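Home | Days Out | Tech | Food | Archive | Contact

An afternoon teaching a robot to walk to the shops

14 comments | 57 shares

I'd been meaning to get along to the Tipoki open day for ages, and this November I finally did it. Tipoki trains the sort of small wheeled delivery robot that might one day bring you a sandwich, and once a year they let the public in to have a go at the controls. It's a free afternoon, you book a slot online, and I'd recommend it to anyone who doesn't mind feeling a bit clumsy in front of strangers!

The place is out at Wiltmont, behind a tile showroom, and I drove past it twice. Inside it's one long room with desks down both sides, a tea urn, and a rather good lemon slice that had mostly gone by the time I got to it. You get a sticker with your number on it (I was 129) and then you wait for your turn.

What they do there is teach by showing. Somebody sits at a desk and steers by remote control, the machine's own view comes up on the screen, and every nudge of the stick gets saved along with whatever was on the screen at that moment. Do that enough times, with enough different people, and the software starts to pick up what a sensible driver does when there's a pole in the way. I'd imagined somebody writing out a great list of rules. There are some, apparently, but most of the work is people like me pottering along a footpath.

The streets are all inside the computer. Tipoki uses a made-up city called Tramia, and learners start there because you can drive into a fire hydrant all day long without hurting anybody. I was quite taken with it. There's a green bench I would happily have sat on, and the trees are lovely. The streets were very quiet, too, which suited me fine on a first go.
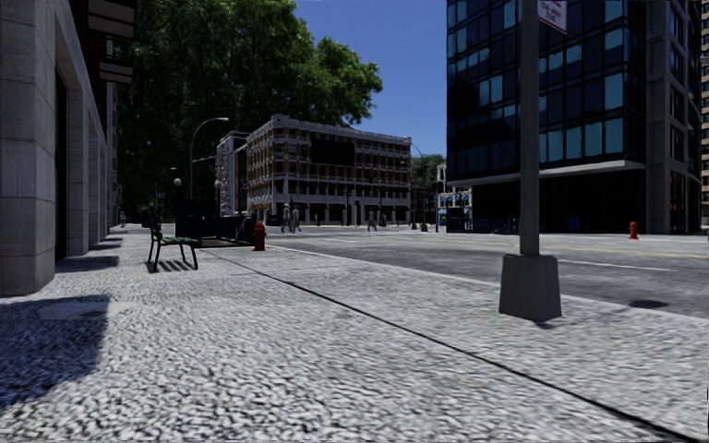
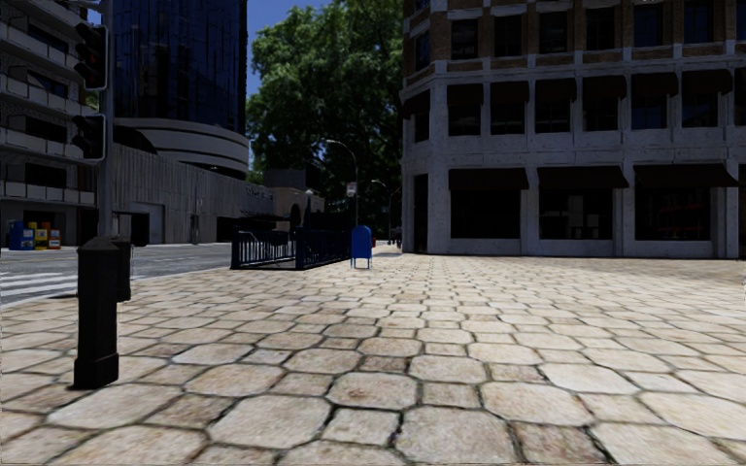
Footpath, plaza and crossing, all in Tramia.
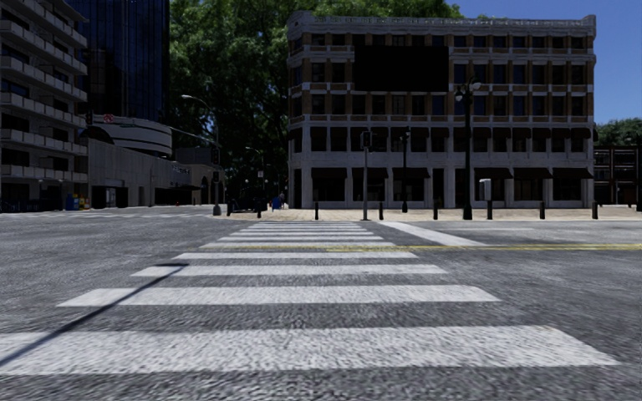

Why not just let the computer drive itself around in there and work it out on its own? Bemau, at the next desk, had been coming for two years and reckoned they'd tried it, and the thing learned to get where it was going but drove like a shopping trolley on a hill. It would skim past a post with a whisker to spare, because nothing had ever told it that people find that alarming. A person steering leaves room without thinking about it, and that habit is what they're after. Bemau also said the wobbly beginners were useful, so long as they corrected themselves, because then the software gets to see how you recover from a bad line. I chose to take that as a compliment.

My slot was 14 minutes. You have a stick for the left hand, which is forward and back, and one for the right, which turns you. I kept mixing them up. The first instruction was to follow the footpath to a marker and stop, and I stopped well short, then crept, then stopped again, like a learner driver coming up to a roundabout. The second was to cross at a zebra crossing, and that was much harder than I expected. You have to look before you go, and looking means swinging the whole view left and then right, and if you forget, the software learns that it's all right to forget. So the staff are quite firm about it! I had to redo mine.

My favourite bit was at the end, when they play back your drive with the software's guess drawn over the top - a yellow line for what you did and a blue one for what it would have done. Mine wandered all over the place near the posts. The blue line sailed through as neat as you like. On the crossing, though, the blue line cut the corner and I hadn't, so I was pretty chuffed, and they flagged that piece to keep.

A few practical things if you're thinking of going. Parking is on the street and fills up early, so get there before two. Kids can have a turn if they can reach the sticks, and the ones I watched were miles better than the grown-ups. If you get seasick on boats, ask for the slower turning speed, as I felt a bit green after all that looking left and right and had to go and stand outside for a while. The toilets are through the tile showroom, which closes before the open day does.

They've got a second room where you teach an arm to stack cups by holding it and moving it through the motions yourself, but the queue was out the door. I've put my name down for that one next time.

Related
A wet weekend at the Wiltmont steam sheds
We try the night tour at the old flour mill
Open days worth the drive this summer
Where to find a decent lemon slice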